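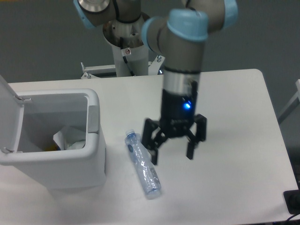

What happens to a plastic bottle when you are done with it?

Have you ever finished your water and wondered where the bottle goes next? If it lands in the recycling, it has quite a trip ahead of it! First a truck takes it to a sorting center, like the big one in Sarkgate, where plastic, paper and metal are pulled apart into piles. Then the bottles get squashed into bales - great big blocks, taller than you are - and one bale can hold more than 2000 of them.

Next they are washed and chopped into little flakes, a bit like breakfast cereal (please don't eat it!). The flakes are melted and turned into new things, such as carpet, more bottles, or even the fluffy stuffing inside a winter coat.

Want to help? Empty your bottle all the way before you recycle it, and ask a grown-up whether the cap should stay on.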